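Home Archive About Contact

I stayed up way too late reading the Astmont–Zendia border agreement, and I'm so glad I did! The text runs to 72 articles, and the part on shared river crossings is the clearest treaty language I've read in years (yes, I have favorites).
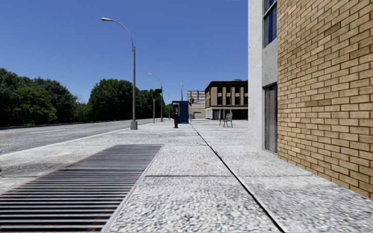 What happens next

Both parliaments vote in December. Erzsébet Oláh, the lead negotiator for Zendia, wants 2 new consulates open before then. I'll be following every session – bring on the footnotes!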